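Beads, seeds and a very small kitchen table

11 March 2022

So I finally did it. I cleared out the junk drawer. Well, the three junk drawers, if we're being picky, plus the cookie tin on top of the fridge that had turned into a junk drawer without anyone voting on it. And down at the bottom of the last one, under the takeout menus from Barbosa (closed two years ago, I still miss their rice), was every packet of seeds I have bought since we moved into this apartment.

I had no idea I was a seed hoarder. I thought I was a person who bought a packet of basil once in a while! But no, there they were: lettuce, radishes, four kinds of tomato, something called Jillel that I think is a pepper, and a whole lot of loose seeds rolling around free because I never fold the packets over properly.

I got a bit obsessed after that. I wanted to know what would still grow. My mother always said old seed is dead seed and just tossed it every spring, but she also said you can't freeze bread, so I decided to find out for myself. The way you do it is with a damp paper towel. You lay the seeds out on one half, fold the other half over, slide it into a sandwich bag, write the name on the bag (WRITE THE NAME ON THE BAG, I'll get to that) and leave it somewhere warm. Then you wait and try not to peek every ten minutes.
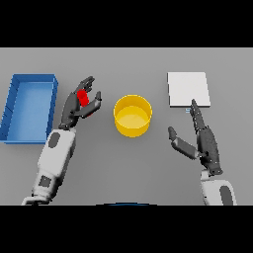
Sorting was the part that nearly broke me. Our kitchen table is the size of a large pizza and it also has to be my desk, the homework station and the place where mail goes to die. What I really needed was a tray with sides, like that bright blue one, low enough to get your hands into and high enough that a radish seed can't make a run for it. What I had was a dinner plate. Round seeds and a flat plate do not get along, and I'm pretty sure there are radishes growing under the stove by now. After the second spill I switched to the lid of a shoebox and things calmed down a lot.

I ended up with 119 tomato seeds. I know that because I counted them one evening instead of watching the show everyone else was watching, and I regret nothing. The rest I didn't count. The lettuce seeds are like dust and I have my limits.

I tested 7 of each kind of tomato. You're supposed to use ten, or 100 if you're a proper grower with a proper greenhouse, but I only had so many sandwich bags and I wanted to keep some seed back to plant. The bags went on top of the fridge where the cookie tin used to be.

Results, for anyone who cares, and I do realize that may just be me. The cherry tomatoes were champions. Every one came up, and quickly too. The big beefsteaks gave me three out of seven, which I'd call a passing grade if I was feeling generous. The yellow pear ones gave me two. The last kind gave me nothing at all, and I'd love to tell you what it was so you could avoid it, but remember what I said about writing the name on the bag? Yeah. It's either the Roma or the striped one my neighbor gave me. I've left both packets in the drawer out of pure stubbornness.

The radishes all sprouted, because they're radishes. The lettuce went slimy. I think my towel was too wet, so I'm going to try that one again with hardly any water before I blame the seeds.

And the Jillel! I had zero hopes. The packet was so faded I could barely read it and there was only a pinch left in the bottom. For over a week, nothing, and I was all set to throw the bag away, and then one morning there was a little white tail poking out of one of them. I yelled. My daughter came running because she thought I'd seen a mouse.

Now I've got a lot of sprouts and not a lot of windowsill, so anything that can hold dirt has been drafted. Yogurt cups, egg cartons, the bottom half of a milk jug – all lined up along the one window that gets sun after lunch. I poke a hole in the bottom with a skewer, fill it almost to the top with potting mix, and tuck one sprout in each with the root pointing down. If the root has grown into the paper towel I just tear off that little bit of towel and plant the whole thing. It rots away, no harm done. 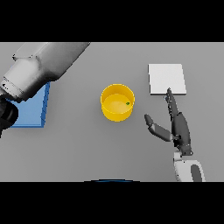
Yaw Kyei wrote to me after my last post to say that I'm starting my tomatoes too early and I'll be sorry. He says they get tall and floppy waiting for the weather, and that he'd take a short stocky seedling over a giant noodle any day of the year. He also says to run your hand over the tops of them every morning, like petting a cat, and they'll grow thicker stems. I've been doing it! I feel silly but I've been doing it, and I think the cherry ones look sturdier already.

He's probably right about the timing. Last year mine were so leggy by planting day that I had to bury half the stem sideways in the pot. They lived, though, and I was picking the first ones at the end of June, so I'm not changing my ways completely.

Next job is finding out where all of this is going to go. The balcony fits five big pots if we never want to sit out there again. I've put my name down for a plot at the Lorkadano garden over by the library but the waiting list is long, so I'm trying not to get my hopes up. If you're local and want a cherry tomato plant or three, leave me a comment. Please. I've run out of yogurt cups and I can only eat so much yogurt.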